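About Hestby

Hestby is a small evening school for people who want to fix their own homes. Leaky taps, sticking doors, shelves that lean, the outlet cover that's been cracked since you moved in. Adults only, beginners mostly. Classes of 27 at the most, and usually fewer in the winter terms.

How we started

Agata Bortolotti was teaching a basic plumbing night above a paint store on Plukell Street. One class, one sink, a lot of towels. People kept asking for more – tiling, drywall, how to hang a door. She asked Duygu Ertürk, who'd been doing kitchens for years and was tired of driving. Two teachers, then. The paint store closed and we took over the ground floor as well. Still smells a bit of primer on warm days.

The name comes from the old sign over the loading door. Left it up. Cheaper than a new one.

What we teach

Home Repair 1 – the big one. Walls, doors, small leaks, measuring properly. Ten evenings.
Home Repair 2 – tiling, flooring, simple woodwork. Take 1 first, please, or come talk to us.
Renters' Night – a single evening. Patching holes, hanging stuff without losing your deposit.
Bikes and Hinges – started as a joke, now runs every May. Şengül Polat teaches it and it fills up quick.
Furniture Rescue – bring one chair. One. Not a dining set.

No electrics beyond changing a fixture with the power off. We get asked alot. For anything bigger, hire a licensed electrician, and we'll say the same in class.

How classes go

Short talk at the start, then hands on. You'll work in pairs on practice walls, which are real stud walls on casters, patched and cut up and patched again. Mistakes are fine. The walls have had worse. Wear closed shoes and clothes you don't care about. Tie long hair back. Eye protection is on the hooks by the door – take a pair, put it back after.

Break is at the halfway point. Tea, coffee, whatever cookies Firdevs Avcı has picked up on her way in. She runs the front desk and also the schedule and also the heating, so be nice.

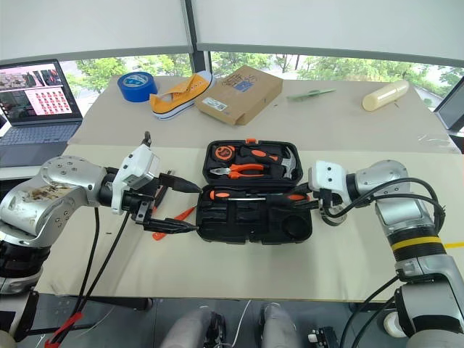

Do I need to bring my own tools?
Bring nothing for the first evening. Everything you need for class is here to borrow, and once you've tried a few things you'll have a better idea what's worth buying for home.

Who we are

Agata Bortolotti – founder, plumbing and anything wet. Will make you turn the water off twice.
Duygu Ertürk – kitchens, tiling, floors. Patient with people who say they can't do math.
Şengül Polat – bikes, hinges, locks, furniture. Part time.
Yi-an Cha – drywall and paint. Came as a student, took Home Repair 1 and 2, stayed on to help and now teaches Renters' Night.
Firdevs Avcı – front desk, bookings, all the emails.

Prices and places

Home Repair 1 and 2 are $300 each, materials included. Furniture Rescue is $100. Renters' Night is pay what you can, and we mean it. If the cost of a longer course is a problem, write to Firdevs – the Foranura fund covers a couple of seats every term and there's no long form to fill in.

Refunds up to the second class. After that we can usually move you to another term instead.

Booking for the fall courses closes 30th September. Waiting list after that, and people do drop out, so its worth adding your name.

Finding us

Ground floor, Plukell Street, the side with the loading door. Buzzer marked Matei, which was the last tenant. It works, just hold it down a second. Street parking after six. The ramp is around the back, ring and one of us will open the gate. Bathroom on the same level.

Phones get answered in the afternoons. Email is better.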